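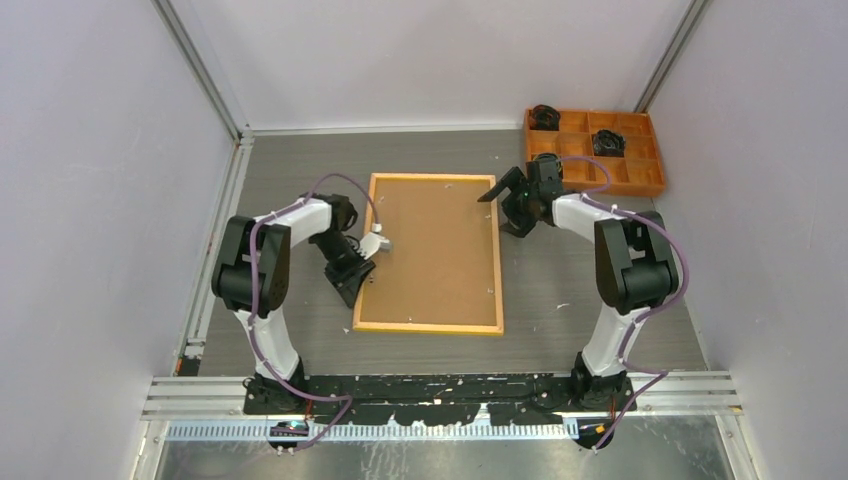

Service du contentieux électoral, commune de Gudbridge

Yến Khương a représenté la liste de Thắng Vi devant le tribunal électoral. Le recours a été rejeté en juillet, et elle a accepté de nous parler de la décision.

La liste contestait 3 361 bulletins du canton de Prorkdale. « Nous avions demandé un nouveau comptage dans 4 bureaux, explique l'avocate. Le tribunal a répondu que la demande était arrivée avec deux jours de retard. Il n'a donc pas examiné le fond. »

Elle ne critique pas le juge, Fatos Golob. « Il a appliqué le délai comme il est écrit. Je regrette seulement que les procès-verbaux nous sont parvenus si tard. Sans ces papiers, on ne peut pas rédiger une requête sérieuse. »

Son confrère Tuấn Mạc, qui défendait la liste adverse, voit la chose autrement. Selon lui, presque 100 pages étaient déjà disponibles au greffe, et il suffisait de les demander.

Un appel est-il prévu ? Maître Khương hésite. « Mon client doit décider. Je lui ai expliqué les frais et aussi les chances, qui sont moyennes. » Elle attend sa réponse par écrit.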